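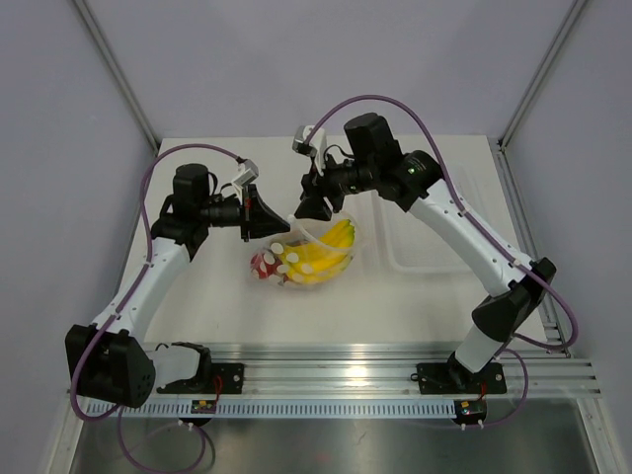 Two arms, one rail and a bowl with bananas in it, at the Witlow bench in Stiron.

STIRON, 27 October 2018: A trade group that has spent more than a year arguing over how two robot arms should share a table has published its answer, and it runs to 116 clauses.

The Witlow Code, as its authors would like it to be known, is a voluntary set of good practice rules for small twin-arm benches, the sort now found in college labs, workshops and the occasional spare office. It covers where the arms may be bolted, how their cables should run, who may reach in and when, and what must be written down afterwards. One clause deals entirely with lunch.

Robots of this size fall into an awkward gap. They are too slight to interest the people who write rules for car plants, and too strong to be left to the people who write rules for kettles. Until now most owners have relied on common sense, a supply of which the code politely declines to assume.

Under the new rules, two arms fixed to the same rail must be treated as a single machine. Stopping one must stop the other, even if the other was doing nothing wrong. Any space that both grippers can reach is to be called the shared zone, and only one arm may move in it at full speed at any time. When both are wanted there together, each must slow to a pace the code describes as "unhurried".

Cables get 3 pages to themselves. They should be clipped along the arm, with enough slack at each joint for the full range of movement and not so much that the loop can catch on a neighbour. An early draft set a maximum loop size. It was dropped in July after members found that none of their own benches would pass.

The section on test objects drew the most letters. Ondetti, which makes grippers, wanted every bench to use the same set of plain blocks, so that one lab's results could be fairly set beside another's. Shao, which builds enclosures, argued for ordinary household things, on the grounds that few customers have ever asked for help with a plain block. The final text allows both. Food is permitted provided it is whole, is replaced when soft, and is not eaten by staff once it has been handled. This is the lunch clause, and it passed at the fourth attempt.

"We had expected the argument to be about force limits," the group said in a note published with the code. "Force limits took an afternoon."

Those limits are fairly modest. A gripper must be shown to close gently on a soft object before it is given a hard one, and the check must be repeated whenever the jaws are changed. Benches inside an enclosure may run with nobody in the room for up to 4 hours, after which a person has to come and look. The code does not say what the person should look for, though a guidance sheet is promised.

Owners who sign up will fill in a log for each working day and keep it for a year. Around 100 benches have been put forward so far, most of them belonging to firms that helped to write the rules. There is no inspector and no fine. A bench that falls short will be asked to take down its certificate, which owners print themselves.

Ondetti said it welcomed the code and would be seeking changes to it. Shao said much the same, about different clauses.

Copies are free from the Witlow office in Stiron. The group will take comments on the first edition until the spring, and asks that anyone writing in about bananas first read the notes at the back.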